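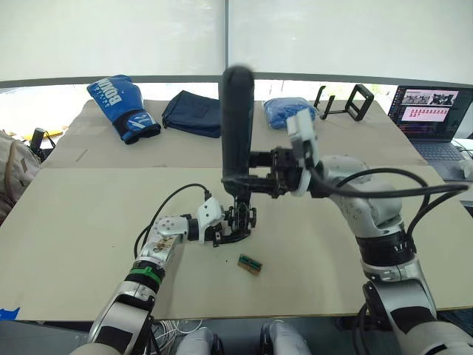 Avlow - "Gelden" mixtape (9 tracks, free download)

Posted in: New Releases

corerfan122
Avlow put up the Gelden tape last night. Nine tracks, all produced by Ulloa except the closer, which Hipólito Domínguez did. Róisín Ó Ceallaigh sings the hook on track four. No word on the album, but he told people in April it was coming after this.

tapedeck_mo
Played it twice. The first half is strong. Tracks six and seven sound like leftovers from the Corer sessions, same drums and everything.

corerfan122
They aren't leftovers. He mentions the move in the second verse of six, and that was after Corer came out.

tapedeck_mo
You can record a new verse over an old beat. People do it all the time.

lowend
Agree with mo on the drums. Seven has the same snare as the Corer intro. I don't mind it - I liked that snare.
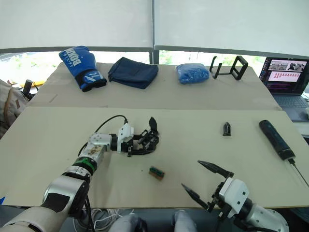
The bigger problem for me is the mix. Vocals are way too low on the first two songs and then they jump up on track three. I had to keep changing the volume in the car.

s_park1052
Is the download working for anyone? Mine stops at track five every time.

corerfan122
Use the second link. The first one is getting hammered.

s_park1052
Second one worked, thanks. Downloading took almost 10 minutes though.

quietstorm
Róisín's hook is the best thing on here. I would take a full EP of her over Ulloa beats. Avlow raps fine but he has been writing the same song about his old label for two tapes now.

corerfan122
Disagree. Only two songs are about the label. The closer is about his dad and it's the best writing he has done.

quietstorm
I'll give you the closer. Domínguez should have done more than one.

lowend
Does anyone know what he sampled on track eight? Sounds like an organ record slowed down.

tapedeck_mo
No credits in the folder. Someone asked Ulloa on his page and he hasn't answered yet.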